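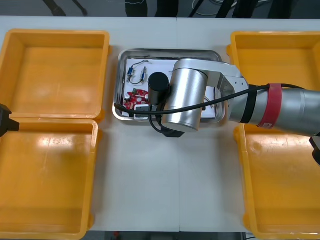
Zemmont Bench Sorting Cell

The Zemmont is a two-arm bench cell for sorting small mixed parts out of a shared tray and into bins. It is sold by Dunisport to repair shops, surplus dealers and small assembly rooms where one person still spends part of the day picking through odds and ends by hand.

Is it ready for your shop?

For some of the work, yes. Rigid parts that lie flat and apart from each other are the easy case. Round circuit boards, small modules and single cylindrical components can be picked from a sheet of white paper in a steel tray and dropped in one of four bins. Parts with wires on them are harder. A loop of wire can hide the spot where the gripper should close, or drag a second part along with the first. We recommend a person stay within earshot when wired parts are on the list.

It does not untangle, test or clean anything. It won't read a worn part number. If you need those steps, do them before the tray or after the bins.

People also ask us about the same arms for home use - folding, dishes, tidying a kids' room. We don't sell it for that and don't expect to soon. A tray on a table is a small, fixed place. A kitchen isn't.

Trial results

Our longest customer trial was at the Osuldale parts counter, where the cell ran through July on returned boards and leads. It handled 2,374 parts in that time. Simple parts went well enough that the shop stopped checking every bin and now checks one in 10. Wired parts were sent back to a person much more often, and the shop has gone back to sorting those by hand on Saturday mornings.

"It's slower than I am," says Tarcísio Queiroz, who runs the counter. "But I can do the phones while it works. On the wired stuff I'd still do it myself."

What you get

Two arms with grippers and wrist cameras
Control box and cables
Four yellow plastic bins
One stainless steel tray
Pack of 400 white tray liners
Setup visit and one day of training

The table is not included. Any flat, steady top will do, white preferred. Arm stands go on the floor and need to be level.

Setting up a new part

Put 17 or more of the part through the tray, a few at a time, and guide the arm by hand for each pick. Turn the parts over and vary how they lie. Most shops get through this in an afternoon. Spread the parts out before each run - piles slow it down and raise the number of misses.

Replace the liner when it gets marked up. Keep overhead lights off the tray rim if you can; polished steel throws reflections.

Options

Vasconcelos soft finger set, for parts that scratch
Second tray and liner pack
Extra bins, sold in pairs
Extended service plan

Lead time is quoted with each order. Trial units can be returned in the original crate. Contact Dunisport sales with a list of your parts and a few samples, and we'll tell you which ones we think it can handle.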